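Sprechnotizen, Reparaturabend Rilla, 05/10/2018
Thema: Alte Workstation aufmachen, ohne Angst davor zu haben

Einstieg

Hallo zusammen, schön, dass ihr an einem Freitagabend hier sitzt und nicht in der Kneipe! (Kurz warten, Leute suchen noch Stühle.) Ich rede 26 Minuten, danach dürft ihr selber schrauben. Wer im September schon beim Teil über Netzteile war, kennt die Regeln: Stecker raus, Einschaltknopf noch mal drücken, einmal ans blanke Gehäuse fassen. Dann den Tower auf die Seite legen. Bitte wirklich hinlegen, im Stehen fummelt man sich sonst einen Wolf.

Wie ich dazu gekommen bin: Das Büro Dumano hat ausgemistet, und ich hatte plötzlich 9 Rechner im Flur. Meine Frau fand das mäßig lustig. Drei davon laufen inzwischen in der Bibliothek in Kidanville, auf einem schneide ich selber Videos.

Erst mal gucken

Deckel ab, Hände weg, zwei Minuten nur schauen. Ich mache das immer noch so, ganz egal, wie oft ich so ein Ding schon offen hatte. Wo sitzt der Prozessor, wo der Speicher, wo kommen die Karten rein? Wer das einmal sortiert hat, findet sich auch auf fremden Platinen zurecht. (Frage ins Publikum: Wer hat schon mal selber RAM getauscht? Hände zählen, nicht kommentieren.)

Auf dem Dell-Board habt ihr den Speicher gleich doppelt, eine Bank mit vier Steckplätzen auf der einen Seite vom Prozessorsockel und noch eine auf der anderen. Merkt euch die weißen Riegel an den Enden, die brauchen wir gleich. Und der blaue lange Steckplatz ist PCIe, da fragt immer jemand.

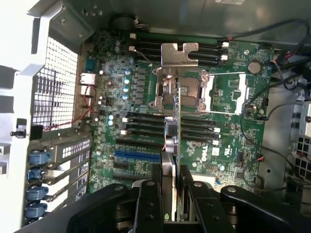

Speicher raus, Speicher rein

Jetzt der Teil, bei dem alle die Luft anhalten. Riegel an beiden Enden nach außen drücken, Modul gerade nach oben ziehen. An den Kanten anfassen, die Goldkontakte in Ruhe lassen. Beim Einsetzen auf die Kerbe achten, dann mit beiden Daumen drücken, bis es klickt - und ja, das braucht mehr Kraft, als einem lieb ist. Bei meinem ersten Mal dachte ich, ich hätte die Platine durchgebrochen.

Bestückungsreihenfolge: steht oft innen im Deckel, sonst ins Handbuch schauen. (Hier die Geschichte von Narayanan Venkataraman und den 5 Pieptönen, aber nur, wenn wir gut in der Zeit liegen.)

Der Prozessor

Den lassen wir heute drin. Ich erkläre nur kurz den langen Hebel am Sockel: Der hält die Metallplatte unten, und die drückt den Prozessor auf die Kontakte. Die Federchen im Sockel verbiegen schneller, als man "ups" sagen kann. Fragen zur Wärmeleitpaste auf später schieben, sonst sitzen wir um Mitternacht noch hier.

Überleitung zur Praxis

Schrauben in die Schälchen, Getränke auf den Tisch am Fenster. Anleitung von Pinto rumgeben, Seite 2 aufschlagen lassen.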